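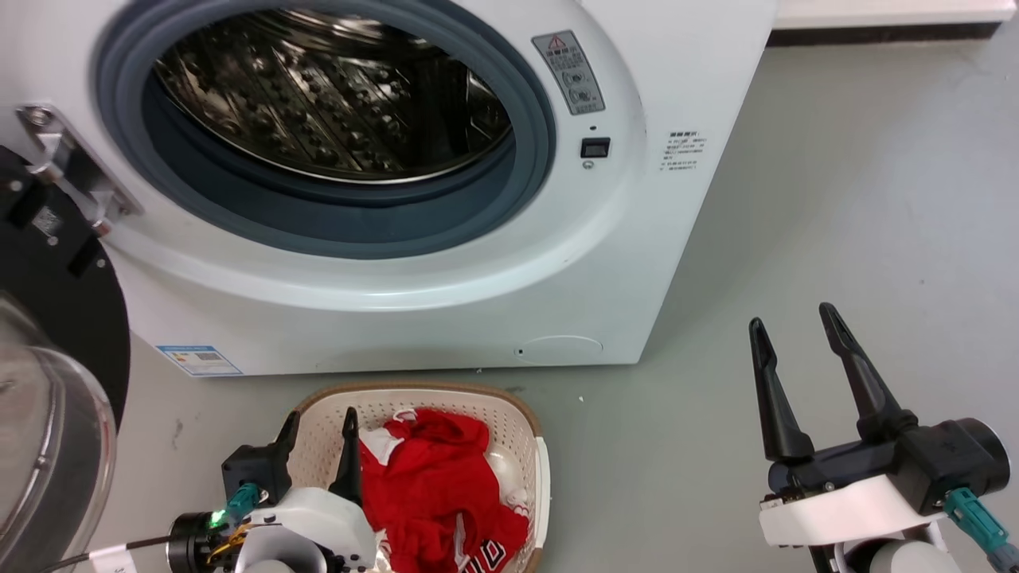 Laundry station, left gripper in the basket, right one open over the floor.

Pre-purchase checklist: two-arm laundry station
Filled in by Defne Gündoğdu, September. Comments are mine, so blame me for the spelling.

1. Floor space in front of the washer
OK. Door swings left and the basket goes in the middle. If we order the wider Estton base we lose the walkway, so I've priced the narrow one (it's cheaper too, hooray).

2. Cable connectors and strain relief
OK, with a comment. The teal connectors sit right at the grippers, and I'd like spares in the budget from day one. I put down 2 spare cables per arm. Drinell sells them in packs and the single price is silly.

3. Finger wear
Not checked. I need somebody to tell me how long a pair lasts on wet cotton before the pads go. Until then I'm carrying 20 pairs for the year as a placeholder, and yes, I know that looks like a lot!

4. Pinch points at the door hinge
Needs action. The hinge is metal and the door stays open while the arms work. I want a marked no-hands zone on the floor, plus a line in the budget for tape and a sign. Tiny money, but if it isn't on the sheet it never gets bought.

5. Emergency stop
Fail for now. One button, and it's in the quote as an "optional accessory" — come on. I've asked Pleva to requote with two, one on each side of the machine, and a longer lead on the second.

6. Labels readable by the people using it
Needs action. The stickers on the washer front are in Chinese. Fine for the machine, less fine for our evening crew, so please add a translated card to the order. Zerrin Ertürk offered to get it laminated.

7. Water near electrics
OK on paper. The drip tray is still missing from the Grgić quote and I've penciled it in under extras. Don't sign anything until it moves up to the main list.

8. Reach into the drum
OK to plan on, and this is the one I was most nervous about, so I'd still like the supplier to put the reach figure in writing before we pay a deposit.

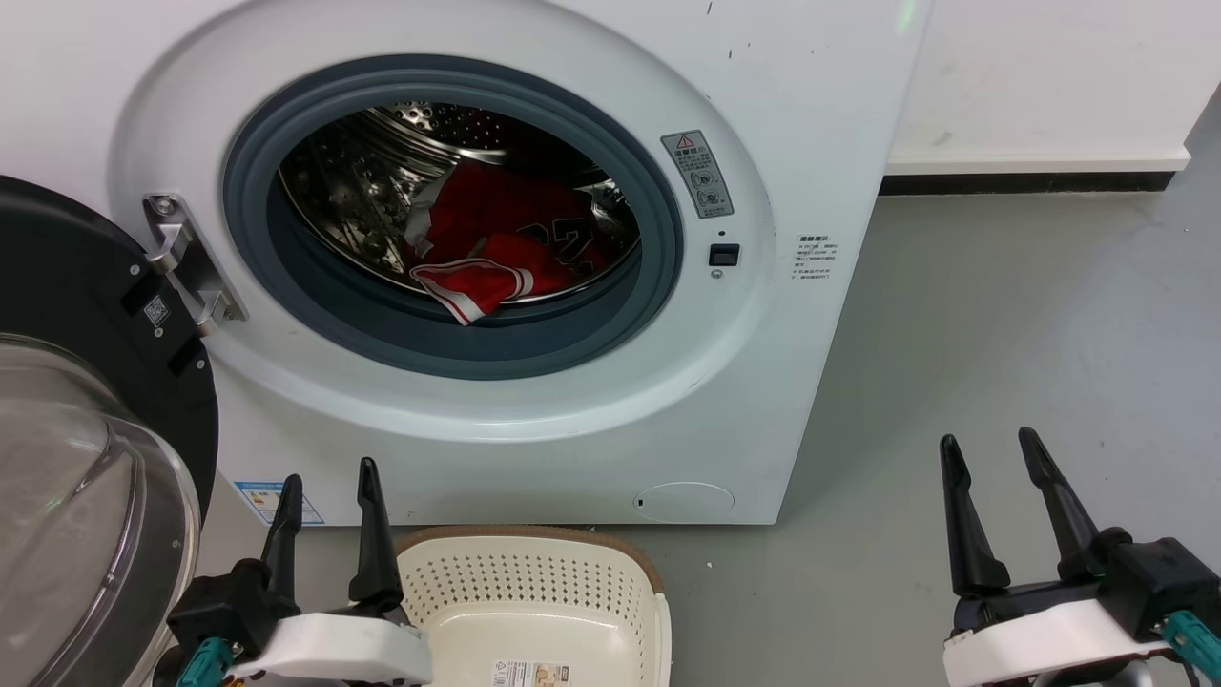 Müzeyyen Güler wrote back that she can live with everything through item 7, but she won't release the deposit on a reach figure alone. She wants the service contract priced for two years next to it, with call-out charges shown separately, and she asked why training hours aren't on the list at all.

Fair point, so:

9. Training hours
Added. Two people per shift, half a day each. Ekrem is checking whether the supplier charges for travel on top.

10. Service contract
Open. Waiting on Pleva.

Status: hold the order. Items 3, 4, 5, 6, 7 and 10 still to close, plus the written reach figure from 8 and Ekrem's answer on 9.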